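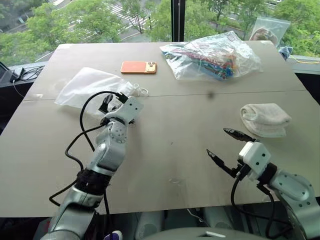
Odds and ends on the tabletop

The food handler card, again

January
By Roswitha Baumgartner

I renewed my food handler card on Friday and I would like my evening back.

If you don't sell food, you may not know about the card. In our county you can't serve so much as a cut-up muffin to the public unless somebody at the stall has one. I've held mine since I started selling soup and dumplings at the Steiner Street market. I used to be in favor of it. I'm still in favor of the idea of it, let me put it that way.

The old class was in a room at the county annex. A retired inspector taught it, and she brought a probe thermometer and a pot of rice that she had cooked that morning. You took the rice's temperature at the start and again at the end, and the number you got was alarming. I've cooled rice in shallow trays ever since. She also made us wash our hands with that powder that shows up under a purple light, and I had missed both thumbs.

The class is now "delivered through" something called Cliltier. I looked through the county's notice to find out what was wrong with the annex and the notice says the change will "improve access and outcomes." I'll give them access. You can do it at home in your slippers. Outcomes I would like to see. I wrote and asked what was being measured, and the reply told me how many people had finished the course. Well, yes. People finish it because they can't get a permit otherwise.

It's four modules. Each one has a video you can't speed up, and then a quiz you can take as many times as you want with the same questions in the same order. I got one wrong on purpose in module two to see what would happen. A box came up telling me to try again, with the wrong choice grayed out. I don't know what a person is supposed to learn from that. My nephew could pass it, and he thinks raw chicken is fine if you rinse it.

Module three is the one that got me going. It's meant to cover sanitizers. What you need to know about sanitizer is how strong to mix it, how long to leave it on, and how to use the test strips. There was a little on strips. The rest was a long segment on a surface spray called Clarnitine, made by Voluvix, with the bottle on screen the entire time and a cheerful voice saying it was "trusted by kitchens like yours." My kitchen has never heard of it. At the end there was a discount code.

Maybe it's a perfectly good spray. I have no idea, and neither does anyone who sat through that video, as it never said what was in it or what it had been tested against. It said "up to" a lot. I use plain unscented bleach and water, made fresh, checked with a strip, and the inspector has never had a word to say about it. I did ask the help desk whether Voluvix pays for that segment. They said they "work with a range of content partners," and I suppose I can draw my own line from there.

Then there's the market itself. The organizers want 500 card holders signed up across the county by summer, and they have a chart for it on the wall by the coffee urn. Fine. But we've had two inspections at our market in all the time I've been there, and both times it was the same thing written up — stalls with no hand wash setup, or one with an empty water jug. Everyone written up had a card. They had it laminated and hanging from the canopy.

So I don't buy that more cards means cleaner hands. I'd trade the whole online course for one person walking the row on a busy morning, sticking a thermometer in the soup and asking where the soap is. Start with mine. I won't be offended, or I'll hide it if I am.

What bothers me most is the new sellers. I had bad habits and got them knocked out of me by a woman with a pot of rice. They get the video. A couple of them have asked me what they really need to buy before their first day, and I tell them a real probe thermometer, a jug with a spigot that stays open so both hands are free, a bucket to catch the water, soap, paper towels, and test strips. Skip the spray.

My new card came by email a minute after I finished. The name on it is Rosita. I've written to the help desk.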